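Course Handout 2: Moisture and Condensation in Small Buildings

Housing Maintenance Basics
Aug 13, 2021

Read this before the second session. Bring a pencil and the blank survey sheet from the course folder.

Where the water comes from

Air always holds some water vapor. Warm air can hold more than cold air. When warm, damp air touches a cold surface, it cools down and some of the vapor turns to liquid. The temperature at which this starts is called the dew point. If a wall, a pipe or a window pane is colder than the dew point of the air in the room, water will form on it.

In a home most of the vapor comes from people. Cooking, bathing, drying clothes indoors and breathing all add to it. A house with few air leaks holds on to this vapor longer than a drafty one. Older houses that get new windows often show damp for the first time in the following winter.

Three kinds of damp

Condensation shows up on cold surfaces, mostly in corners, behind furniture and around windows. It comes and goes with the weather and with how the room is used. Black mold in small spots is common.

Penetrating damp comes through the outside of the building. Look for a cracked gutter, a missing shingle or bad flashing. The patch usually grows after rain.

Rising damp comes up from the ground through masonry. It leaves a tide mark low on the wall, often with white salts. It is named more often than it is found. Check for the other two first.

The Rollstead houses

We will use the Rollstead houses as our main case. They were built on a slab, with block walls and a low-pitched roof. Tenants reported mold in the north bedrooms. The first contractor treated the walls for rising damp, and the mold came back. A later survey found that the bathroom fans emptied into the attic and that the top corners of the bedrooms had no insulation.

Note the order of the repairs: fans ducted to the outside, corners insulated, then mold cleaned off and walls repainted. Painting first would have wasted the paint.

Taking readings

A pin meter gives a reading based on electrical resistance. It is set up for wood. On plaster or block the number is only good for comparing one spot with another. Salts and foil-backed wallpaper will both push it up.

Take readings in a column from the baseboard up, then move over and repeat. Write down the air temperature and relative humidity in the room at the same time, along with the outdoor weather.

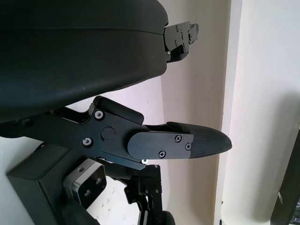 Ventilation

Spot ventilation removes damp air where it is made. A kitchen hood or bath fan must end outdoors, with a short, smooth duct. Long flexible duct with sags in it will collect water and cut the air flow.

Background ventilation is slow and steady. Trickle vents and undercut doors are the usual means. Ask whether vents have been taped over.

For the second session

Survey one room using the sheet. Mark the outside walls and any cold spots, and say which kind of damp you would check for first. Also read the Cukwood case in the folder and be ready to say what the surveyor left out.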